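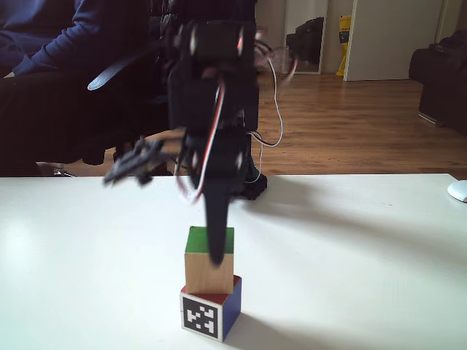

What does a small business do first when its bank login has been stolen?

Call the bank's fraud line from a phone that has nothing to do with the infected computer, and ask them to freeze outgoing wires. Everything else can wait ten minutes.

I heard that within moments of hanging up my coat at the Zullgate open day on 1 February 2018, and I was hooked. Zullgate runs a fraud response desk for small firms, and for one afternoon they let 16 of us sit in on it (headsets and all!).

Bożena Pietrzak leads the desk. She took us through an old case, with the client's name blacked out, where a payroll clerk had opened a fake shipping notice and $188,000 was lined up to go out to 10 different accounts. We followed the log line by line. I could have stayed on that log all day – the thieves had even changed the phone number on file so the bank's callback would reach them.

After coffee, Roman Wasilewska showed us Rument, their tool for spotting new payees that appear right before a large transfer. He was happy to say where it fails, and I loved him for it.
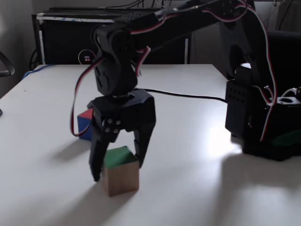 Who should be allowed to approve a wire transfer?

Two people, on 2 separate computers, and one of those computers should never be used for email.

Szymon Kalinowski gave that rule in the last session, and the bookkeepers in my row had plenty to say about it. One runs a shop with her sister and they share a single laptop! Szymon suggested a cheap second machine kept in a drawer, used for banking only.

The next open day is in July. Bring a sweater, the desk room is freezing.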